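**Sourdough on a Thursday schedule??**

**badine_crumb:** OK I have to gush. I mixed the dough before work, left it in the coolest corner of the kitchen, shaped it at night and baked the next morning, and the crumb is the best I've ever had! 476 grams of flour, 8 grams of salt, the stiff Munditz starter. No kneading, just 4 folds when I got home.

**Pintér:** That long with a stiff starter? Mine would be soup by dinner. I'd halve the starter.

**badine_crumb:** Cool kitchen! I really think that's the whole trick (well, that and the rye).

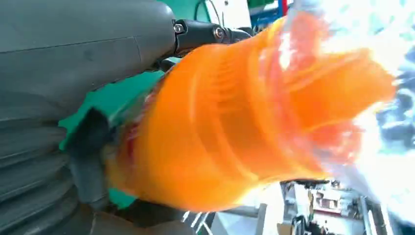
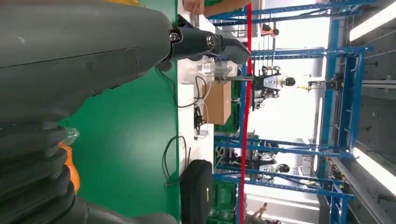

**Cor Aerts:** I'm with Pintér on this one. Four folds that late is just knocking gas out of it. Do them in the first couple of hours or skip them, and put the saved effort into a tighter shape.

**drolladis:** Disagree, late folds rescued my last two loaves. But how much rye are we talking?

**badine_crumb:** A good handful, fresh milled. Trying Cor's way this weekend, same flour, so I can compare them side by side!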